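Week 4 Handout: Good Habits at the Two-Arm Cell 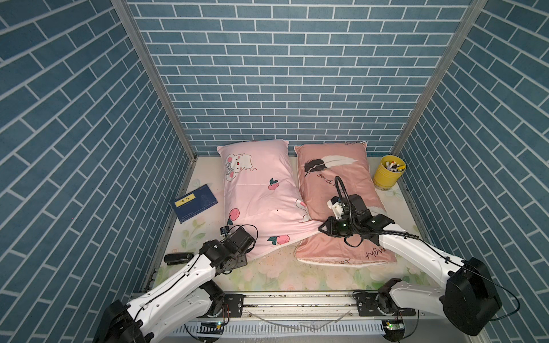

Notes by Ermira Vlachou, for the Damimov evening course
February | 14 comments | 20 shares

Welcome back, everybody, and thank you for being so patient last week when we ran over. I promised I would write down what we talked through, so get yourself a coffee and read this before you come in, because the lab session starts right where these notes stop.

We are on household tasks now, and our task this week is the bed with the two pillows. People tend to relax when the work is soft. A pillow can't chip or shatter, so it feels as if the rules from the metal parts unit must not apply anymore. They do, and the arm moves with the same force whatever it happens to be holding.

Before power

Walk up to the cell and look at it with your hands at your sides. Read the risk assessment sheet on the clipboard, even if you wrote it. The sheet should name the task, the speed limit for the session and the person in charge of the stop button. If any of those three is blank, fill it in before you go further.

Next, follow each cable with your eyes from the gripper back to the base. The one on the right arm makes a big loop above the gripper, and a loop like that needs room at every pose you plan to use, including the silly ones the arm passes through on its way home. Check the rail too. Both carriages sit on the same one, so please agree out loud on how close they may come to each other.

Then there are the loose things. A stapler near the left arm, a booklet beside the pink pillow, a cup of pens or markers in the back corner – every one of them either belongs to the task or it doesn't. If it does, it goes on the sheet with its starting place. If it doesn't, it comes out before power goes on. Catriona Hepburn, who taught this unit before me, used to call this "the dinner table rule," and I still can't lay a table without thinking of it.

While the arms are live

One person talks and one person holds the stop. Hands stay outside the walls, even to straighten a pillowcase (I know, I know, it is so tempting!). If something needs straightening, stop the cell, wait for the word "clear," and then reach in.

Lights on a board tell you the board has power. They tell you nothing about whether the arms are safe to approach, so go by the stop state on your console.

Afterward

Park both arms, note anything odd in the log, and write in plain words. "Left gripper caught the hem" is lovely. "Glitch" helps no one.

Reading for next time is page 52 of the Jandcombe workbook, plus the short section on shared workspaces. Bring your own draft sheet – one page is plenty – and leave 20 minutes at the end to trade with a partner.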